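Mitbauende gesucht: Roboterzelle in der Gemeinschaftswerkstatt Grimska

Für den Aufbau einer kleinen Roboterzelle suchen wir Leute, die ab sofort bis in den November hinein mitarbeiten. Das Vorhaben läuft unter dem Namen Risis und ist ein reines Werkstattprojekt, ohne Firma und ohne Auftraggeber dahinter. Bezahlt wird niemand, die Materialkosten trägt die Werkstattkasse.

Worum es geht

Risis soll am Ende Holzteile aus einem Magazin nehmen, an eine feststehende Schleifstation führen und auf der anderen Seite wieder ablegen. Die Teile sind Seitenwangen für Nistkästen, 95 Millimeter breit und unterschiedlich lang. Bisher werden sie von Hand geschliffen, was an manchen Abenden die halbe Werkstatt blockiert. Der Roboterarm ist gebraucht gekauft, die Steuerung gehört dazu. Alles andere bauen wir selbst: Gestell, Verkabelung, Greiferbacken, Absaugung und Schutzumhausung.

Die Mechanik ist weiter als die Elektrik. Der Sockel des Arms ist mit seinem Flansch an einer dunklen Montageplatte verschraubt, die Anschlussleitung steckt seitlich am Gehäuse. Wie die Kabel auf Dauer geführt werden, ist noch offen. Im Moment nehmen sie den kürzesten Weg. Wer sich mit Zugentlastung, Biegeradien und Schleppketten auskennt, findet hier sofort eine Aufgabe.
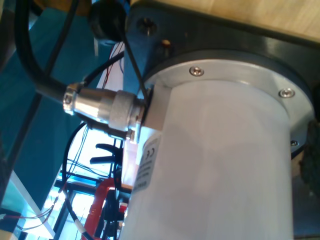 Den Stecker bitte nicht fest verbauen, schreibt Mkhize dazu in der Projektliste. Wer die Zelle später umsetzen oder den Arm zur Wartung abnehmen will, müsse ohne Ausbau der halben Verkabelung an die Verschraubung herankommen, und eine Handbreit Platz hinter dem Anschluss sei dafür das Mindeste. Das Gleiche gelte für die Schrauben am Flansch, die man nach den ersten Betriebsstunden ohnehin noch einmal mit dem Drehmomentschlüssel prüfen solle.

Der Hinweis ist in die Aufgabenliste übernommen. Die Kabelführung wird deshalb zuerst aus Pappe und Klettband probiert und erst danach in Blech gebaut.

Wen wir suchen

Elektrik: 2 Personen. Aufgaben sind die Verdrahtung der Sicherheitskette mit Not-Halt und Türschalter, der Schaltkasten und ein lesbarer Schaltplan. Eine Person muss eine abgeschlossene elektrotechnische Ausbildung haben, denn alles, was an Netzspannung liegt, wird von ihr abgenommen. Die zweite Person kann sich einarbeiten.

Metall und Gestell: eine oder mehrere Personen. Das Grundgestell steht im Entwurf fest, die Umhausung nicht. Gebraucht werden Zuschnitte aus Aluprofil, Haltewinkel und eine Tür, die auch nach einem Jahr noch schließt. Erfahrung an der Ständerbohrmaschine reicht für den Anfang. Die Werkstatteinweisung für Säge und Bohrmaschine ist Pflicht und kann im Rahmen des Projekts nachgeholt werden.

Programmierung: eine Person. Die Abläufe werden am Bediengerät geteacht, die Abfrage von Magazin und Schleifstation läuft über digitale Ein- und Ausgänge. Vorkenntnisse mit Industrierobotern sind hilfreich. Wer bisher nur Mikrocontroller programmiert hat, kommt auch hinein, sollte aber Geduld mit älterer Bediensoftware haben.

Dokumentation: eine Person, die mitschreibt, Schraubengrößen notiert und die Anleitung so verfasst, dass auch andere Nutzer der Werkstatt die Zelle bedienen können. Diese Stelle ist seit Beginn unbesetzt, und das merkt man den Unterlagen an.

Zeitlicher Rahmen

Wir treffen uns einmal pro Woche abends, dazu kommt ein längerer Bautermin im Monat. Das erste Treffen mit den Neuen ist am 6. Juli. Im November soll die Zelle im Automatikbetrieb laufen, zunächst mit verminderter Geschwindigkeit und nur unter Aufsicht. Wer in den Sommerferien fehlt, kann trotzdem mitmachen, soll das aber vorher ankündigen.

Geld und Material

Für Risis sind 600 Euro aus der Werkstattkasse bewilligt. Davon sind 455 Euro noch nicht ausgegeben. Der größte Posten wird die Umhausung sein. Eigene Anschaffungen werden nur erstattet, wenn sie vorher in der Liste standen. Aluprofile und Scheiben nehmen wir gern als Spende, ebenso Kabelverschraubungen in gängigen Größen.

Sicherheit

Solange die Sicherheitskette nicht abgenommen ist, wird der Arm nur im Einrichtbetrieb mit Zustimmtaster verfahren, und es sind immer zwei Eingewiesene im Raum. Im Arbeitsbereich steht dabei niemand. Handschuhe und lose Ärmel sind an der Bohrmaschine verboten, lange Haare werden zusammengebunden. Minderjährige können ab 16 Jahren mit schriftlicher Erlaubnis der Eltern teilnehmen, jedoch nicht an der Elektrik.

Was es dafür gibt

Alle Mitbauenden nutzen die Werkstatt während der Projektzeit ohne Monatsbeitrag. Nach der Abnahme darf jeder aus der Gruppe die Zelle für eigene Teile verwenden – nach Absprache und mit eigenem Schleifmittel. Pläne und Programme legen wir in der Werkstatt offen aus. Die Gruppe aus der Nachbarwerkstatt Arnumska hat schon Interesse an einem Nachbau angemeldet.

Anmeldung

Bitte kurz schriftlich melden, per E-Mail an die Werkstatt oder mit einem Zettel im Projektfach Risis neben dem Eingang. Drei Angaben genügen: welcher Bereich, welche Vorkenntnisse, an welchen Abenden Zeit ist. Lebenslauf und Zeugnisse brauchen wir nicht, mit Ausnahme des Ausbildungsnachweises für die Elektrik. Wer sich erst einmal umsehen möchte, kann an einem der Abendtermine ohne Anmeldung vorbeikommen.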